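Can a machine do the chores yet? Frequently asked questions

Last change to this page: July
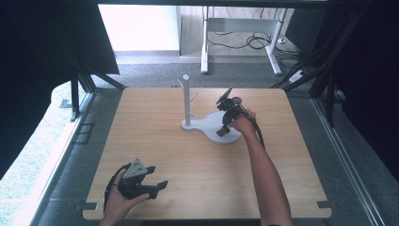
One reader wrote to us that she would pay for a robot tomorrow if it could only put away the cups, and that she does not care if it needs the whole night for it. We receive this kind of letter often, so we begin with the cups.

Can a robot hang a mug on a mug tree?

Under good conditions, yes. If the stand is always in the same place and the mug is one the machine knows, many systems can do it. At home the conditions are less kind. The handle points in any direction, the mug may still be wet, and a light stand can turn when it is touched. A person corrects such things with the fingers without thinking. For a machine each of them is a separate difficulty, and two of them together are often enough to make it stop.

Why do people hold the grippers in their own hands?

It is one way to teach. A person does the task with the same kind of fingers the robot will have, and the movements are recorded. You learn very quickly how much you normally do with your palm and your thumb! With two flat fingers, even turning a small object around becomes a job for both hands.

How many repetitions does a machine need to learn one chore?

There is no fixed number, and I would be careful with anybody who gives you one. In our own small trial, which we called Skuker, we recorded 3,840 repetitions of simple table tasks. This was sufficient for placing and lifting. It was not sufficient for hanging, where the handle must meet the peg at the correct angle.

What was your best result?

With a mug tree, one type of mug and steady light, the arm hung the mug in 69 of 100 attempts. When we changed to a mug with a smaller handle the result was much worse, and we did not continue the series. Please do not compare the number with other people's numbers, as the tables, the mugs and the rules for what is a success are all different.

Is it faster than a person?

No. Our arm used 12 seconds for one mug on a good attempt. You can do it in two. Speed is less important if the machine works while you are out of the house, but then it must also manage its mistakes alone, and this is the weaker side at present.

Which chores at home are already solved?

Vacuuming of flat floors is solved well enough for most people. Mowing a simple lawn also. The washing machine and the dishwasher are robots too, in my opinion, only they are so old that we do not call them by this name. What remains is the work between the machines: loading, unloading, folding, wiping, carrying things to where they belong.

And on the shop floor?

There the answer is more positive. At Clivby, a small packing firm where we were allowed to test in spring, an arm now moves filled cartons from the belt to the pallet. It handles more than 600 cartons in a shift. The cartons have the same size and arrive from the same side. The same firm still packs its gift sets by hand, with the tissue paper and the ribbon, and has no plan to change it.

Why is the factory easier, when the objects are heavier?

Weight is seldom the problem. In a factory you can arrange the room for the machine: a fixed table, a fence, a good lamp, a mark on the floor. In a kitchen the room is arranged for you, and on Friday evening it is arranged differently than in the morning.

Do you recommend the Flasovex or the Courtois arm?

We have used both and we do not sell either. The Flasovex is quieter and easier to set up. The Courtois holds its position better with a full mug, but the manual is difficult to follow and we had to ask for help two times. For a school or a hobby workshop I would take the Flasovex. For unloading your dishwasher I would take neither of them.

Is it dangerous to have an arm in the kitchen?

A light arm with a force limit will push you, and it should then stop. I worry more about what it is holding. A knife or a pan with hot oil is dangerous also when the arm is slow. For this reason we tested only with cold and unbreakable things, and we advise the same to everybody who experiments at home.

Will it break my dishes?

Some of them, probably. Start with enamel or plastic.

When can I buy a machine which does all of it?

I do not know. I expect that we will see machines for one chore first, for example folding towels of one size, and that they will be expensive. Somebody who needs help in the house this year should buy a better dishwasher or pay a person.

May I send you a question?

Yes, please use the contact form. Write which chore it is, and how the room looks where it must be done. We answer in English, usually in the evening after nine.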